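Checking the Start Position Before a Pick Run

These steps apply to anyone running the hand-held grippers at the Mullerdale bench. Go through them before each block of 50 runs, and again after a break.

1. Wipe the tabletop and let it dry. Glare near the middle of the bench throws off the depth reading.
2. Set the mesh basket down flat, well clear of the closing path.
3. Open the fingers fully and bring the tips level with each other.
4. Leave the gap between the fingers bare. Tools, labels and cloths go on the side shelf.

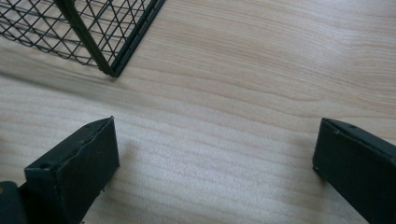

Fingers open, tips roughly level, basket beyond the left finger.

Look over the finger edges while the gripper is open. Light scuffing is acceptable. Swap the pair if an edge catches a fingernail, and enter the swap in the Rizzi log with your initials.

Keep your free hand out of the gap whenever the trigger is live. If the basket gets bumped, stop, reset it and start again from step 2.

Logs are kept for 13 months. Questions about the checklist go to Kristýna Šimko at the Brolbridge office.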